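Growing strawberries in a plastic colander: drainage, soil and feeding?

Posted in Balcony and Small Space Gardening
Asked by Oduor Simiyu, April 29, 2023

I've moved into a unit in Kondthorpe with a balcony that gets morning sun and not much after lunch. I want to grow strawberries and I don't want to spend a lot on pots. My sister told me people use old kitchen colanders as planters because the holes are already there. I have a couple of plastic ones I could use.
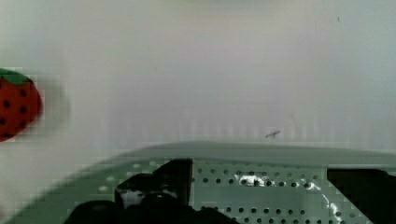 My worry is that the holes will let the potting mix wash out every time I water, and the downstairs neighbours will end up with brown water on their railing. The last tenant had that problem with hanging baskets and the body corporate sent a letter.

The other thing is whether plastic from the kitchen holds up outside. I had a bucket that went brittle after one summer and split when I picked it up. Would a metal one be better, or does it cook the roots? I also don't know if I should be planting now or waiting until later in May. The nursery sells runners bare root, but not until winter, and they have potted ones now.

Any advice on mix and feeding is welcome too. I have half a bag of Zarura premium mix left over from the herbs.

Iker Iglesias
Member, 1,000 posts

I've grown strawberries this way for a few seasons. The washing out is easy to fix. Line the colander with coir or a piece of old shadecloth before you fill it. Some people use newspaper, but it rots and you're back where you started. Water slowly until it starts to drip, stop, wait a few minutes and go again. Most of the mess comes from dumping a whole can on dry mix.

Put a saucer or tray underneath. An old dinner plate does the job if it has a bit of a lip. Tip it out afterwards so the roots aren't sitting in water.
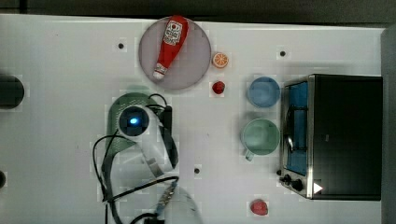 Ketchup bottle on a grey plate, halved orange to the right.

On the plastic, it depends on what it's made of and how much sun it gets. Morning sun only is fairly gentle. I wouldn't hang one by its handles though, as they aren't made to carry wet soil for months. Sit it on a shelf or a stand.

Your leftover mix is fine if it hasn't dried out completely. If it has gone water repellent, soak it in a tub first. I add a handful of compost and a bit of slow release fertiliser at planting, then liquid feed every fortnight once there are flowers. Go easy on the nitrogen or you'll get plenty of leaf and no fruit.

Plant the potted ones now. They'll settle in before the cold. Keep the crown level with the surface. If you bury it, it rots.

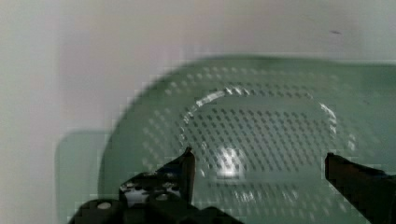

Alcides Espinoza

I'd disagree about the size. A colander is shallow and it dries out fast from every side. I put three plants in one and had to water twice a day in January. One plant per colander is plenty, two if it's a big one. Mulch with sugar cane or straw, which also keeps the fruit off the soil.

Metal does get hot, so I'd stay with plastic on a balcony. Pale colours are better than dark.

Also watch for slugs. They will climb. I lost most of my first crop to them and thought it was birds.
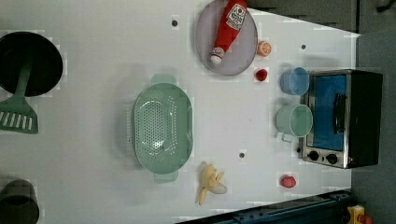
Mint-green oval colander with a handle at each end.

Kevin Arango

Just buy a pot. A 2 litre one from Ulham is cheaper than a decent colander anyway.

Oduor Simiyu

Thanks all. Going with one plant in each and a shadecloth liner. Kevin, I already own the colanders so they cost me nothing. Iker, do you take the runners off in the first year or leave them on?

Iker Iglesias

Take them off. Snip them close to the plant as soon as you see them. You can let a few go at the end of the second season and peg them into small pots if you want new plants.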